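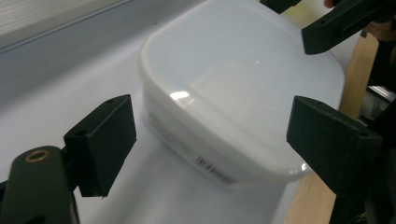
Ehsan Farooqui

Brikstead software sync, July, 2:00 pm

1. Lid detection
The white container on the white tabletop is still the hard case. Glare on the lid shifts the width estimate. Agreed to mask bright spots before fitting the rim.

2. Approach planner
Wimel build stops both fingers short of the side walls and re-centers before closing. Replay of 1,000 logged approaches gave 14 planner timeouts – all in the re-center step. Ehsan to raise the limit and rerun.

3. Logs
Trình export now keeps gripper width with each timestamp. Old files will not be converted.

Barcode reading moved to next meeting. Closed 2:42.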